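Flarevmont 26 mechanical chess clock, reviewed by Dennis Haslam

The Flarevmont 26 is a wind-up analogue clock in a moulded case, sold to clubs that would sooner not buy batteries. Ours came from the Clultdale shop in November at $296 for a pair, with a spare winding key in each carton.

Accuracy is acceptable for casual play. With both sides set to run a full hour on the bench, the left movement lost 26 seconds and the right lost nine. The maker allows a minute per hour, so both are inside tolerance, but the mismatch favours the player on the left. A regulator lever sits behind the back plate on each side. Moving it one division changed the rate by four seconds per hour, and the setting held over the next 200 games.
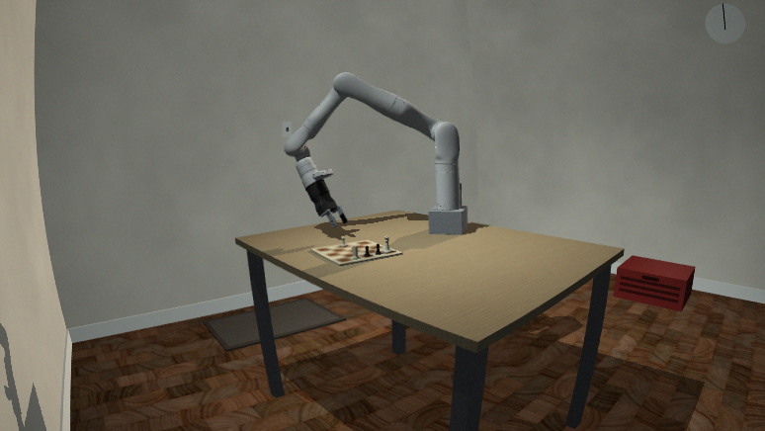 The flags are the weak point. On the left dial the flag begins to lift at three minutes to the hour and drops cleanly. On the right it hung twice past the mark before falling, which is no good in a time scramble. Jouko Kauppinen, who services the older Villalba clocks for our league, opened the case and found a burr on the pivot. A few strokes with a fine stone fixed it. Flarevmont would have replaced the unit under warranty – freight at the buyer's cost.

Button travel is short and the rocker is stiff when new. The tick is louder than the Villalba's and carries in a quiet hall. Dial markings are bold and can be read from the next board, although the five-minute divisions are printed slightly off centre on the right-hand face. The rubber feet grip well on varnished tables and poorly on cloth.

Winding takes 11 half turns per side and lasts well past a day. Part number for the spare key is 3908; the instruction sheet leaves it out.

Rating: three and a half out of five. Check both flags before the return period ends.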